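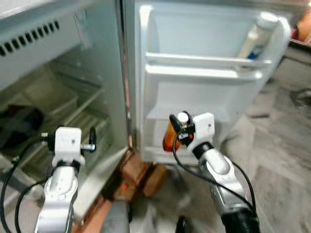 Roxana Ccori wrote back after the draft went round that the bylaw shouldn't open with penalties, and I've moved them to the end for that reason. You'll see her point when we get to the hearing process.

Start with where things stand. Istham council gave first reading to the needle and medication disposal bylaw on April 1, 2022. Second reading is still to be scheduled. Please don't tell people it has passed.

What the bylaw does:
Every pharmacy inside town limits has to take back unused prescription drugs at no charge, during all open hours. At the moment 2 of the 9 pharmacies do it, and one of those only in the mornings.
The town pays for collection. Pharmacies supply the floor space and keep a log of pickup dates. The log doesn't record names.
Sharps go in a separate bin. This was added after the Hinds Road meeting.

Pause here, someone will ask about cost. The budget line is $900 per pharmacy per year. Halico has the collection contract until the end of the current term, so there is no new tender to discuss tonight.

Next slide, the survey. 109 households answered. It was mailed to the whole north end and the return was low. Say so before somebody else does. Most replies said leftover painkillers stay in the bathroom cabinet or get flushed. Several parents of teenagers wrote extra comments on the back. Read the one from Pullow Crescent if there's time, skip it if there isn't.

Councillor Duda's amendment. Wiesława wants the schools brought in, with a Grade 8 session each fall. Zixuan Lei's view is that a town bylaw can't direct a school board, and the clerk agrees. The likely result is a letter asking the board to consider it. Don't get drawn into whether the sessions work. That's for the board.

Hearing process. Written submissions go to the clerk's office, by mail or at the counter. Speakers get five minutes each. Penalties are in section 7: a warning first, then a fine.

Questions. Gisela Teuber takes anything on enforcement, Shalini Yadav takes pharmacy questions, I'll take the rest. Spare copies of the bylaw are on the table by the door.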